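Lounge at Holroyd House reopens to guests
May — by the Clondik Courier newsdesk
Reading time: 3 min

The ground-floor lounge at Holroyd House in Urnach is open to guests again after repairs to the floor. The room covers 721 square feet and seats 25.

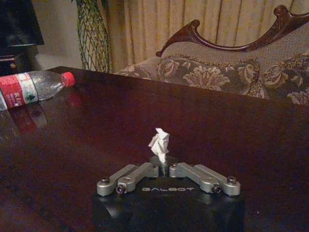

Furniture was kept from the old lounge where possible. The reddish-brown table with the glossy top has stayed, and so has the ornate upholstered sofa behind it. The house spent $900 on cleaning and polish.

Guests may bring their own drinks but are asked to clear tables before leaving.
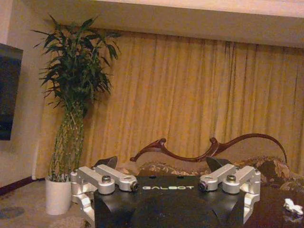 The long golden-yellow curtain on the lounge's window wall.

Evening hours are unchanged — the lounge closes at 10 p.m. Tables can be reserved at the front desk for small groups.
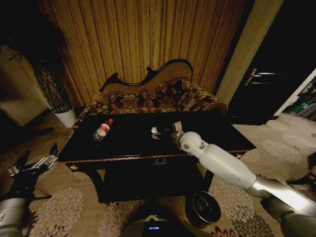

Black coffee table with gold trim, with a water bottle and a crumpled white item on it.

Work on the upstairs reading room starts next month.

Related
Talance Road parking changes approved
Urnach library extends evening hours
Clondik bus stop moves for summer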